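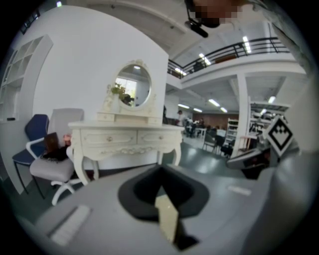
Blick über den Greifer: rechts der Finger mit seinem Marker, dahinter die Halle mit der Galerie.

Coro: Bilder aus der Lokalisierung

Schön, dass ihr wieder vorbeischaut! Nach dem letzten Eintrag kamen einige Mails mit der Bitte, doch einmal zu zeigen, womit sich unsere Software herumschlägt, wenn sie aus den Aufnahmen eines Handgreifers eine saubere Bahn rechnen soll. Also gibt es eine kleine Galerie, und weil ich mich bekanntlich schlecht kurzfassen kann, stehen zwischen den Bildern ein paar Sätze mehr als üblich. Wer Coro noch nicht kennt: Das ist unser Werkzeugkasten für Lagebestimmung, Markererkennung und Bahnplanung, entstanden in Brumholm und seit September mit einer neuen Oberfläche (die Tamsin Bolger gebaut hat und auf die wir alle ein bisschen stolz sind).

Zum ersten Bild. Der schwarz-weiße Marker über dem Finger steht schräg, und genau so will ihn der Detektor haben, denn aus der Verzerrung des Quadrats schätzt er Lage und Drehung. Aus der Fingerlage folgt dann die Öffnungsweite, die wir für jede einzelne Aufnahme mitschreiben. Ernő Lengyel hat dafür die Kalibrierung neu aufgesetzt: Das Weitwinkelmodell wird jetzt vor der Ecksuche angewendet, wo wir früher erst gesucht und dann entzerrt haben. Ganz am Bildrand merkt man das am deutlichsten, dort sprangen die Ecken sonst gern hin und her.

Und dann der Spiegel! Ein wunderschönes Stück mit geschnitztem Aufsatz über dem weißen Schminktisch, und für die visuelle Odometrie eine echte Zumutung. Das helle Fenster im Glas liefert kräftige Merkmale, die alle so tun, als lägen sie ein paar Meter hinter der Wand. Bewegt man die Kamera, wandern sie anders als der Rahmen, der sie umgibt. Kiri Tapsell hat deshalb einen Filter geschrieben, der Merkmale in kleinen Nachbarschaften auf gemeinsame Bewegung prüft und Ausreißergruppen so lange zurückstellt, bis die Beschleunigungssensoren etwas dazu gesagt haben. Der Boden mit seinen Deckenlichtern im Glanz läuft durch denselben Filter, das war ein hübsches Geschenk obendrauf.

Beim zweiten Bild geht der Blick steiler zur Decke, mit ihren gebogenen Balken, den runden Leuchten und den rechteckigen. Leuchten mag der Algorithmus sehr, solange es nicht zu viele gleiche sind; bei gleichmäßigen Reihen hält er schon mal die eine für die andere. Auf der linken Seite lehnt vorn am Schreibtisch eine Karte mit schwarzem Blockmuster. Solche Karten geben uns einen festen Bezug, an dem sich mehrere Aufnahmen in ein gemeinsames Koordinatensystem legen lassen. Im ovalen Spiegel taucht diesmal eine Person in heller Kleidung auf, und spätestens bei so etwas zeigt sich, warum wir Spiegelungen und bewegte Menschen im Code getrennt behandeln. 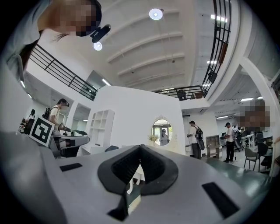

Was die Software daraus macht

Die Verarbeitung läuft in drei Stufen. Zuerst sucht das Modul Skokness die Marker und verwirft alles, was zu klein oder zu unscharf ist. Danach schätzt der Tracker die Kamerabahn, vorwärts und dann noch einmal rückwärts, und mittelt beide Läufe. Zum Schluss prüft Kincaid, unser Planer, ob ein Arm die Bewegung überhaupt nachfahren könnte, mit Gelenkgrenzen, Geschwindigkeiten und allem, was dazugehört. Was durchfällt, landet in einem eigenen Ordner samt Begründung im Klartext. Revathi Fernandes hat auf diesem Klartext bestanden, und ich bin ihr jeden Montag dankbar dafür.

Für die Regressionstests halten wir 711 kurze Sequenzen vor. Ein voller Durchlauf dauert etwa 200 Minuten, was sich prima mit einem langen Mittagessen und einem Spaziergang verbinden lässt. Zwei Sequenzen scheitern noch immer, beide beim Wiedereinstieg, nachdem eine Hand das Objektiv verdeckt hat. Aroha Hoani sitzt daran und hat eine Idee mit gespeicherten Schlüsselbildern, von der ich mir einiges verspreche.

Zum Ausprobieren

Wer Coro schon installiert hat, findet den Spiegelfilter in den Einstellungen unter „Merkmale“. Er ist von Haus aus abgeschaltet, weil er auf älteren Rechnern spürbar Zeit kostet. Fangt mit der kleinsten Nachbarschaft an und steigert euch langsam! Wenn eure Bahn danach zittert, schickt uns gern das Protokoll und die Kalibrierdatei dazu, am liebsten gepackt in einem Archiv.

Eingestellt am 25.11.2023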